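3.2 Organização dos utensílios de mesa

A segunda tarefa doméstica analisada diz respeito à arrumação de utensílios num cesto de arame, do tipo usado para escorrer ou levar talheres à mesa. A escolha segue a classificação de Carrilho e Mancuso, que separa os recipientes de cozinha em fechados, abertos e permeáveis. O cesto de arame pertence à terceira classe: a peça fica visível depois de guardada, mas a sua posição final depende do comprimento, do apoio na base e do contacto com as paredes.

O conjunto Murkness reúne 143 arrumações deste tipo, realizadas em mesas de tampo claro. Foram considerados dois grupos de utensílios: os de metal, entre os quais colheres, e os pauzinhos de madeira. Os segundos ultrapassam a altura das paredes e tendem a ficar inclinados, apoiados no rebordo. A Figura 4 reúne três vistas de uma mesma sessão.

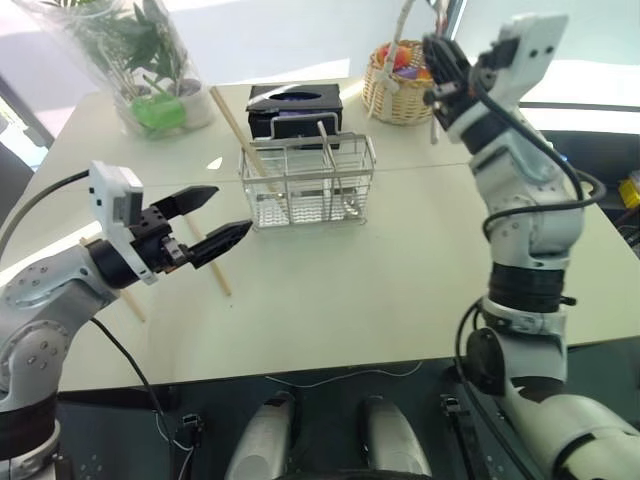
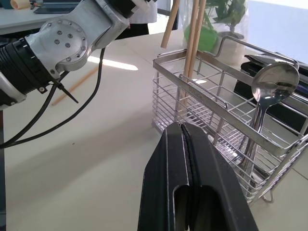
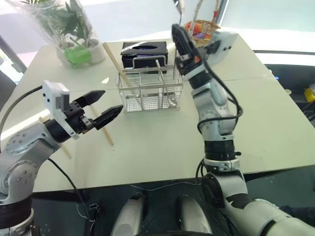

Figura 4. Cesto de arame com pega e utensílios compridos de madeira, em três vistas da mesma sessão. Na segunda vista distingue-se a colher de metal, com a concha voltada para cima; na terceira há também pauzinhos pousados na mesa.

A orientação da colher foi registada como variável independente. Com a concha para cima, o cabo desce entre os restantes e ocupa pouca área na base; na orientação inversa, a concha limita o espaço disponível para as peças seguintes. Para os pauzinhos, registaram-se apenas o compartimento e o ângulo em relação à vertical, dado que as duas extremidades foram tratadas como equivalentes.

Considerou-se concluída a arrumação quando nenhum utensílio permanecia sobre o tampo e todos tocavam a base do cesto. Os objetos vizinhos, como cestos de vime ou caixas de lenços, não entraram na avaliação, exceto quando reduziam o acesso a um dos lados. A anotação foi feita por Hubmann e revista por Ng numa amostra de 20 arrumações. As divergências concentraram-se no ângulo dos pauzinhos e são discutidas na secção 4.1.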